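Notes on the Arriaga Ward Recount

Saturday, April 23, 2022

The recount in the Arriaga ward concluded this week. Of 1,579 ballots cast, 1,126 were for the school levy, a change of six from the first tally. The clerk's office has certified the result.
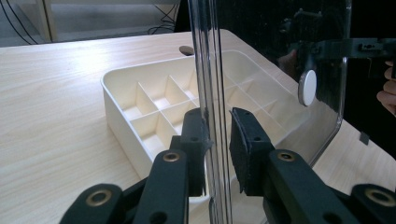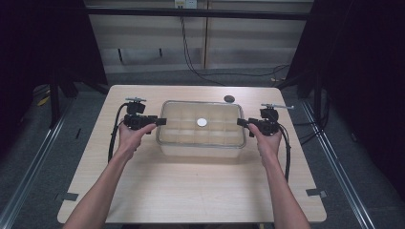
Readers have asked whether the Fuller precinct will be reviewed as well. Under the county rules, a petition requires 300 signatures and must be filed before the canvass closes. No petition has been received. The boundary question between Fuller and Flusamier remains open and is scheduled for a public hearing in October. Written comments may be submitted to the clerk until then.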